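Rivas, 8 Aug 2022

**Sudasell introduces mixed snack carton for household delivery**

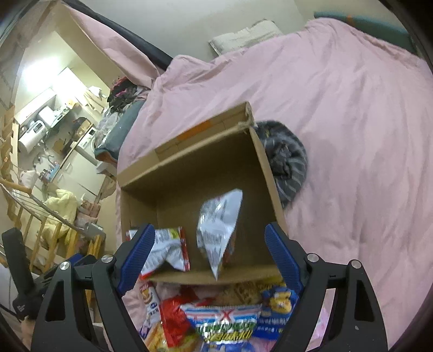
## Product details

Sudasell has added a mixed snack carton to its household range. Each order is packed in a single cardboard box and contains 30 individually wrapped items, with crisps and biscuits in separate packets. Customers may exclude up to 5 items when ordering.

The format was tested in May with 715 households. "Most customers unpack at home and keep the box for storage, so we specified a carton with folding top flaps," said Purificación Ibarra, packaging manager.

Orders are accepted from today. Delivery in Rivas is handled by Soltley.

Press contact: Marcelino Olmedo, Sudasell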